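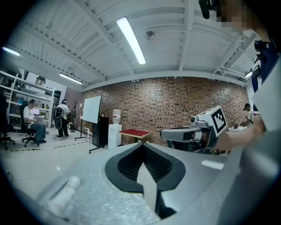 Les deux pinces, cet après-midi, côté mur de briques.

30 juin 2022

Fin de mois, fin de budget. J'écris vite, je suis crevée et il faut que le tableau parte demain matin chez Otis Benavides. Il m'a redemandé deux fois le total. Je n'ai pas le total. J'ai trois totaux.

Reprenons. Enveloppe de départ pour le deuxième semestre : 3000 euros de petit matériel. Le devis Plakar arrivé ce matin : 3357. Et encore, hors port. Donc on dépasse avant même d'avoir commandé une vis.

Dans le devis Plakar : les patins en caoutchouc, les boîtiers caméra, les câbles, les blocs à marqueur. Les patins je les veux. Ceux en V, striés dedans, noirs, on connait, on ne change pas. J'ai regardé chez Herrera, c'est moins cher à l'unité mais il faut en prendre un carton entier et le délai est de 17 jours ouvrés. Autant dire fin juillet. Non.

Les marqueurs, par contre, pourquoi les acheter ? On peut imprimer et coller. Il faut juste que ce soit plat et que ça ne brille pas. J'ai barré la ligne. Puis je l'ai remise. Puis rebarrée. À voir avec Otis, il a un avis sur le sujet (il a un avis sur tout).

Passé une partie de l'après-midi avec une pince à la main, pour me faire une idée du poids avant de signer quoi que ce soit. Verdict : ça va dix minutes, après c'est le poignet. Je l'ai noté dans la colonne « remarques » et je suis sûre que personne ne lira la colonne. Il faudrait une sangle. Pas dans le devis, la sangle. Ajouter une ligne sangle.

Question des sacs à dos maintenant. Stornthorpe propose un contrat de location au lieu de l'achat. Sur six mois c'est raisonnable, sur un an on paie le matériel et demi. J'ai fait le calcul sur un coin d'enveloppe, refait au propre, pas le même résultat, refait encore. C'est le premier qui était bon. Donc : location jusqu'en décembre et on rachète si on continue. Sauf que « si on continue », c'est justement ce que je ne peux pas écrire dans un tableau.

Et puis les bras. Les vrais, les fixes. C'est l'autre budget, l'investissement, celui qui passe en réunion. Mondska a envoyé sa brochure, très belle, aucun prix dedans. J'ai appelé. « On revient vers vous. » Ça fait déjà la deuxième fois qu'ils reviennent vers moi sans revenir. Je mets une ligne « bras – à chiffrer » et tant pis. Otis va râler, il déteste les lignes sans chiffre. Moi aussi remarque.

Ce que je n'arrive pas à trancher : trois bonnes pinces ou 5 moyennes. Avec 5, tout le monde travaille en même temps, et quand il y en a une en panne ça ne bloque pas la journée. Avec trois on a de la meilleure caméra et moins de pièces à stocker. Je penche pour les moyennes. Ce matin je penchais pour les bonnes. Demander l'avis de ceux qui s'en servent, quand même, c'est eux qui les portent.

Pensé aussi à la place. Les étagères à gauche vont finir par déborder, et si les bras arrivent un jour il faudra bien les poser quelque part. L'établi du fond, peut-être, mais alors il faut le vider et ça c'est une journée entière à deux. Compter la journée ? Elle ne coûte rien sur le papier. Elle coute quand même. Prises électriques à vérifier aussi, je ne sais même pas sur quel circuit on est de ce côté-là.

Oublié complètement : l'assurance. Le contrat actuel couvre le matériel acheté, pas le loué. Donc la location Stornthorpe n'est pas si raisonnable que ça, il faut rajouter leur garantie. Appeler demain, première heure. Refaire la ligne. Refaire le total, donc. Je vais en avoir quatre.

État des lieux à onze heures du soir, pour ne pas tout reprendre à zéro demain :
– patins Plakar, oui
– caméras, oui, mais demander si le prix tient jusqu'à mi-juillet
– marqueurs, on imprime (je crois)
– sangle, trouver une référence
– location des sacs, oui sous réserve de l'assurance
– bras Mondska, rien, relancer par écrit cette fois

Si je retire les marqueurs et un jeu de câbles je repasse presque sous l'enveloppe. Presque. Il manque toujours le port. J'ai écrit à Plakar pour demander un geste, ton aimable, sans trop y croire. On verra. Pas de réponse pour l'instant, vu l'heure c'est normal.

Mangé debout, un reste de taboulé. Pas rappelé maman, à faire demain aussi. Le fichier est enregistré sous « budget_S2_v4_final », il y a déjà un v3 final et je ne sais plus lequel j'ai envoyé à Otis la derniere fois. Vérifier ça avant de lui écrire. Je mets le réveil à six heures et demie.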